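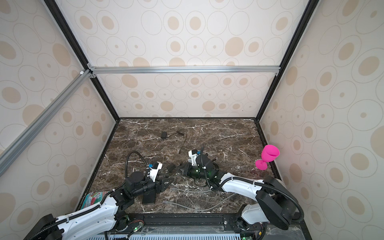 The cell with both arms on, pink glass over by the right wall.

11/3/20

Lost most of the day to the right arm. It stopped mid-reach just after the morning start and threw a following error on the wrist joint. I cleared it, homed both arms and ran the same routine again. It stopped again, a bit sooner this time. The left arm carried on toward the middle as though its mate was still moving, and I hit the stop with the two grippers closer than I like. No contact, but it shouldn't have come down to me.

So there are two faults. One is whatever is wrong with the wrist. The other is that a fault on one arm doesn't hold the other. Kwesi was sure it did. We went through the settings together and found the linked stop had been switched off, most likely when Taras loaded the new controller build from Sullisar. He says the update put the defaults back and he didn't check that page. Neither did I. It's on again now and we tested it 10 times at low speed, faulting each side in turn. Both arms held every time.

The wrist took longer. I thought it was the motor at first and had the spare out on the bench before lunch. Ching-wen said to leave the motor alone and look at the cable. She moved the wrist by hand with the power off and the meter across the connector, and the signal dropped out whenever the joint went past 41 degrees. The black conduit looks fine from outside. The break must be inside it, near where it bends most. The log shows 1,159 cycles since that cable was fitted, and Pelia had told us to expect a lot more than that. I've written to them with the log attached. No answer by the time I left.

We don't have a spare of the right length. Adwoa rang Fimunance and they can send one, but not before next week. Until then the right arm stays under 41 degrees at the wrist and both arms run at quarter speed. That rules out the wine glass, as the wrist has to roll well over to pick it up by the bowl. We can still do the power adapter and the cord if we come at them from above. Zinhle is rewriting the order of jobs so we don't lose the whole week.

Filled in the incident form even though there was no damage. Kwesi thought a note in the logbook would do. I said the arms could have met, and that's what the form is for. He signed it.

To do tomorrow: print the settings page and tape it up beside the controller, add the linked stop to the start-up check, order two cables instead of one, ask Taras which other pages went back to default.

Home late. Colour of the sky was good on the drive, very orange. Leftover soup for tea.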